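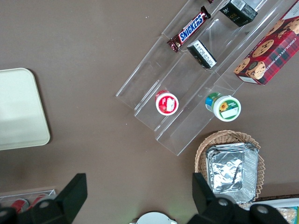

The snack counter at the Cetcombe community hall is back for the season, and regulars who have missed their mid-rehearsal nibbles can breathe easy again. Xuân Lục, who took over the counter in October, has spent several evenings working out how to fit a good choice of treats on one modest brown tabletop, and the answer is a clear tiered riser, with a Snickers bar up on the top tier, a tartan box of chocolate chip shortbread at the far end and a pair of little round cups on the lowest steps. "People used to lean over and rummage, bless them," Lục said. "I wanted my grandmother to be able to choose without putting her glasses on."

The counter brought in $2,992 last season, a nice step up from $2,826 the year before, and all of it went toward new curtains and the long-awaited repair of the side door on Ung Street – a door many of us had quite given up on. This year's takings will go to the piano fund.

Opening time is 5 p.m. on rehearsal evenings, and the counter stays open until the last singer has gone home. Suggestions for new treats are very welcome, and can be left in the tin by the coat hooks or handed to Lục in person.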